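About Bikdale Kitchen School

We teach people to cook dinner. It is a modest goal, and it keeps us busy.
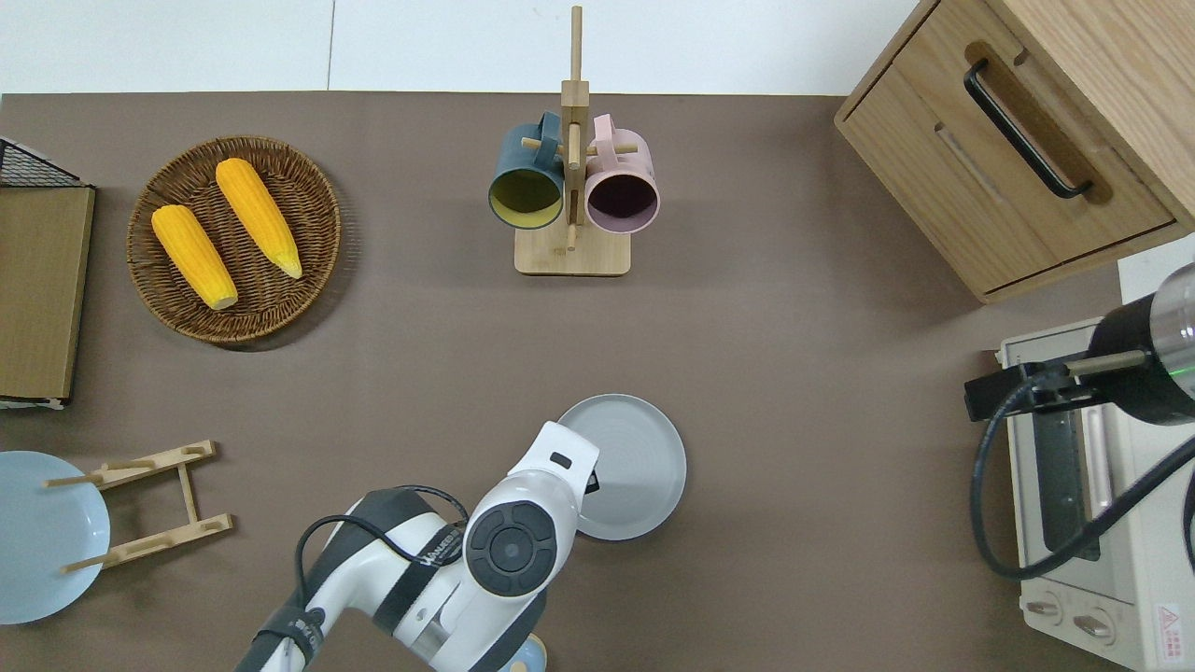
How we started

Bikdale opened in the back half of a carpet showroom, with one stove and a sink that drained when it felt like it. The first course was called Seven Suppers and had 7 students, which looked like planning. They learned to roast a chicken, boil corn without killing it and make a soup out of whatever was left. Most of them came back for the next course – a few, we suspect, for the carpet.

Where we are now

We moved to Tarkum Street in February and now have 17 burners, all of which light. Evening classes are small enough that the teacher will notice what you're doing to that onion. Our knives come from Varnetti and are sharpened more often than our students would like. Flour and dried beans come from Değirmenci, two blocks over, who also tell us when our bread is too salty.

What we teach

Weeknight cooking, basic baking, vegetables for people who claim to dislike them, and a Saturday-free schedule, as we like our weekends too. There is no foam. A single class is $50, a four-class course costs more than that and less than you'd spend on takeout.

Joining a class

No experience needed. Bring an apron and something to carry leftovers home in. Long hair gets tied back, and phones go on the shelf by the door – the sauce will not wait for your text.

Page updated Dec 26, 2018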